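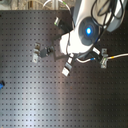
Cable dressing on a breadboard: tight runs or loose arches?

Bench & Lab Setup > General talk
Started September 15, 2022

pokden_bench wrote:
Hello everybody, and sorry in advance for the length, my coffee is strong today. I've been tidying up our optical breadboard since July and I've got stuck on the one job I thought would be easy, the white cable that runs across the middle through the metal bracket. I can't settle on how it ought to lie. My habit, from years of wiring kitchens with my dad, is to pull everything flat and straight so it looks like you meant it. The person I share the bench with likes a nice lazy curve and says a cable needs to breathe. We've been very polite about it, which makes it worse!

What I'd love to hear is how you all do yours. Do you clamp at every bracket? Do you leave slack on both sides, or only on the side you unplug? And does anyone have a good way of cleaning the board around the holes without pushing the dirt down into them? I bought a little brush kit from Emeck and it sheds more than it sweeps.

marmalade_mount wrote:
Welcome to the oldest argument in the building. I'm with your bench mate, I'm afraid. A cable pulled tight between two clamps passes every little tug straight along to whatever is on the end of it, and the end is always the expensive part. Leave a hump. It looks untidy for a week and then you stop seeing it.

For the cleaning, try a soft paintbrush and a small vacuum held right next to it, so the grit goes up and away. I go row by row with the radio on and I find it very soothing.

Fashola_Fan31 wrote:
Going to disagree with marmalade here, with love. A hump is fine until somebody reaches across with a sleeve. We had a big roomy loop on our bench and it got caught twice in one month, and the second time it took a post holder along with it. Now we run everything low and clamped, with one small bend right at the connector. Mind you, ours is a busy bench and people lean over it all day long, so I can see a quieter room getting away with more.

pokden_bench wrote:
Thank you both, this is already more help than I got all summer. To answer the message that came in privately, yes, it's a gray metal board with the usual grid of threaded holes, and yes, it has scratches. Those worry me more than they should. I keep wanting to polish them out and then stopping myself.

The end I fuss over most is the one with the red tip, where it comes up to the black block on the mount. It's the only part of the run where I really don't want any pull at all,

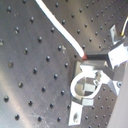 so whatever I decide for the rest, that last stretch is getting a gentle curve and I won't be argued out of it. (My bench mate is reading this and looking very pleased.) As for the specks and crumbs between the holes, I'll try the paintbrush tonight, starting from the corner farthest from the mount and working in.

vusa_tinkerer wrote:
Please don't polish the scratches! I did that on an old board of mine and ended up with one shiny patch that threw light everywhere. Scratches are just a board that has been used. If a glare bothers you, lay a bit of matte black card over it and get on with your day.

On slack, I sort of split the difference. Low and clamped where hands go, an arch where they don't.

pokden_bench wrote:
I think that may be the answer, you know. We've tried it with the arch passing in front of the big bracket and I have to admit I like it better than I expected to. There's a small tan mark on the white jacket right at the top of the curve, and now that I've noticed it I can't look at anything else – does that kind of thing wipe off, or should I leave it be? 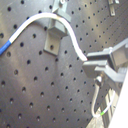 Fashola_Fan31 wrote:
I'd try a barely damp cloth first and nothing stronger. Hold the cable on both sides of the spot while you wipe so you aren't dragging on the ends. If it doesn't shift, run a fingertip over it, and if the jacket feels rough or thin there I'd be thinking about a new cable. I still say that arch is asking for a sleeve, but it's your bench and I'm only jealous of the elbow room.

marmalade_mount wrote:
Team hump takes the point, thank you very much. Let us know how the paintbrush goes, and do the row by the mount last, your hand will be steadier by then.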